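Fusar announced the rest of their tour last night, and they are finally playing Clarklow. The show is in July at the Nedeljković Hall, which holds a lot fewer people than the places they played last time. I bought two tickets this morning. They were 23 dollars each before fees, and I was number 212 in the online line.

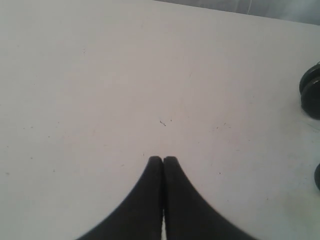
The last time I saw them was on the tour for their second album. They played 14 songs and left out "Dakar," the one I had driven all that way to hear. It has been back in the set this spring, usually near the end, so I have my hopes up again. The new drummer plays it a little slower than the record – I like it better that way.

There is no opening act listed yet. The hall's page says doors open at seven and bags will be checked. Parking is on the street, so I plan to take the bus in and walk the last few blocks. 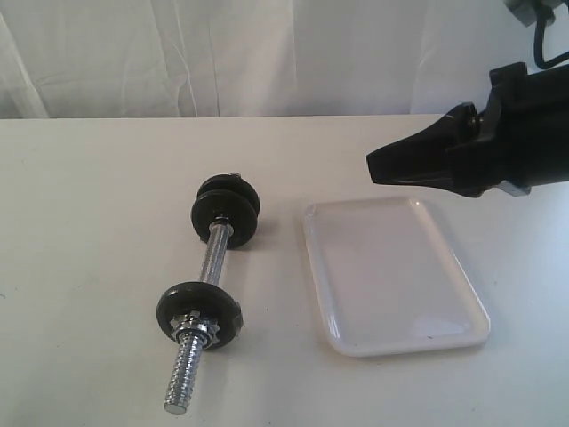
The floor at the Nedeljković is standing only, and I want to be near the front. That means a long time on my feet, and I am out of shape after the winter. I have started walking after dinner and doing a few lifts with a small adjustable dumbbell, the kind with a chrome bar. If they add a second night I will probably go to that too.

Posted 9 May 2022

2 comments | Share this post

Get new posts by email. Unsubscribe at any time.

Back to top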